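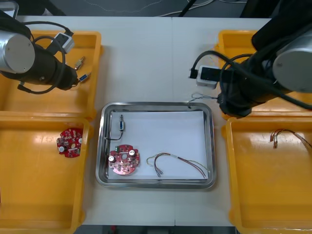 Why do two robot arms that share a table spend so much of their time waiting for each other?

Mostly because the planner reserves space in blocks that are too large and holds them for too long. The motors are rarely the limit. On a typical two-arm sorting cell, the delay comes from how the software decides who may enter the middle of the table, and when that permission ends.

The team behind Edet, a coordination layer developed at Nulon's shop in Hatstead, has spent the past year on that one decision. Their test task is sorting small electrical parts — round circuit boards, connectors, wire harnesses — between a central tray and yellow bins on either side. Each arm can work its own bins without asking permission. The tray is shared, and the tray is where the cycle time goes.

The first version of Edet used a single lock. An arm requested the tray, got it, did its work, and released it on the way out. This is safe and easy to reason about. It also meant that an arm pausing to re-check a grasp kept the other one parked for the full pause. In logs from the early runs, one arm or the other was idle for around 30 percent of the cycle.

Version 2 replaced the lock with timed volumes. Each planned motion is swept through space and cut into short segments, and each segment claims only the room it needs, for only as long as it needs it. The second arm's planner treats those claims as moving obstacles. If it can find a path that fits between them, it goes. If it can't, it asks for the earliest start time that works and does something useful on its own side until then.

The hard part is that plans are wrong by small amounts. A gripper closes late, or a controller slows down near a joint limit. Edet handles this by publishing progress along the path instead of clock time. When one arm falls behind, every claim attached to its plan shifts with it, and the other arm slows to match. A full stop is issued only when the gap between predicted volumes drops under 9 millimeters.

Cables remain a problem. A rigid part can be added to the arm's collision model once it is gripped. A harness can't, at least not accurately, as its loose end swings and drags. The developers tried simulating the wires and dropped the idea after it doubled planning time. The current release wraps any gripped harness in a padded cylinder hanging from the fingertips, then trims the cylinder when the depth data shows that the wires are bunched up. It is crude, and it wastes space over the tray. It also runs fast enough to use.

The arms' own cables get similar treatment. Loops at the wrist are modeled as a fixed shell, sized by hand for each installation. Getting this wrong is the most common setup error reported so far. A shell that is too small passes every simulated check and snags on the real machine.

Perception sits outside Edet and talks to it through a narrow interface: part class, pose, and a confidence value. Shiny surfaces are the usual source of bad poses, and a sheet of plain paper under the parts helps more than most filter settings do. When confidence is low, the task scheduler moves that part to the end of the queue, where a cleared tray gives the detector less to confuse it with.

A second site, at Drarnodcombe, began running the same build in April on a cell with a different bin layout. Its regression suite now holds 89 recorded conflicts, each replayed against every new commit. Two still fail. Both involve an arm backing out of a bin with a harness in its gripper while the other reaches across the tray, and the planner still resolves them by making one arm wait.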